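Haverford Evening Kitchen Course
Notes for week 4: Chopsticks, and the other long things in the drawer
5/16/18

Welcome back! Last week was knives, so tonight is a gentler one, and it happens to be my favourite of the whole course. Please read these notes before you come. The practical part goes much better if you have already had a look through your own drawer at home.

1. Why give a whole evening to sticks?

A pair of chopsticks is about the simplest tool you can own, and yet the variety is wonderful. Length, taper, weight, tip, finish, whether the body is round or squared off — all of it changes how the pair feels in the hand. Most of us pick up whatever is nearest and never compare. Tonight we compare!

2. Three sorts to know

Table chopsticks. The everyday kind, for eating with. The tip may be blunt or pointed, and the top is often decorated with a painted pattern or a thin metallic band. Lacquered ones look lovely and are slippery with noodles. Plain wood grips better but marks more easily.

Cooking chopsticks. Longer, so that your hand stays away from the pan. Bare wood or bamboo is what you want. Some have a hole drilled through the top with a string to keep the two together (I cut mine off, it gets in the soup).

Skewers and single sticks. Not chopsticks at all, but they live in the same pot in most kitchens and they get muddled up. A long bamboo stick is handy for testing a cake or lifting a lid by its knob.

3. Sorting and pairing

This is the exercise for the first half hour. Tip everything out on to a towel. A folded towel is better than a bare table as the sticks don't roll, and terry is best of all. Lay them all out in the open before you start matching, with a bit of space between them.
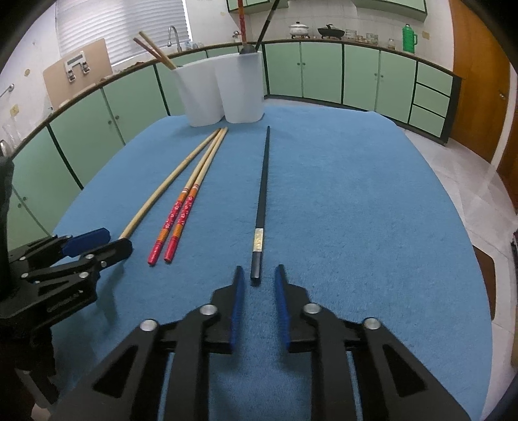
Match by length first, then by thickness at the top, then by pattern. Pattern is the thing everybody goes for straight away, and it does catch people out: the Piltis sets in our practice box come in two lengths with the very same decoration. Stand the two sticks upright on their tips, side by side, and you will see at once whether they belong together.

Odd ones go in a separate row. Don't throw them away yet. A lone chopstick is a splendid thing for getting the air out of a jar of pickles, and the Cuvmont jars we fill in July are so narrow that nothing else will reach the bottom.

4. Washing and drying

Wash by hand in warm soapy water, a few at a time. Roll a pair between your palms under the tap. Bare wood and bamboo should never be left to soak.

Dry them with a cloth and then let them lie flat on a towel until they are dry right through — overnight is fine. Putting them away damp is how you get the grey tips and that musty smell.

5. Storing

Upright in a holder, or flat in a drawer tray. Both have their supporters. I like a holder with two compartments, so that chopsticks have one side to themselves and the heavier spoons and ladles don't knock into them. Check that it has holes in the bottom, or empty it out now and then. Tall tools make a light holder tip over, so put the heaviest one towards the middle.

6. For next week

Bring one pair you like and one pair you don't, and be ready to say what the difference is. The practice box from Joltomov stores holds 100 pairs, so anyone without their own can borrow.

Reading: the course booklet, section on small tools. Shelf number 388 in the college library.

Bring an apron. We are doing dumplings!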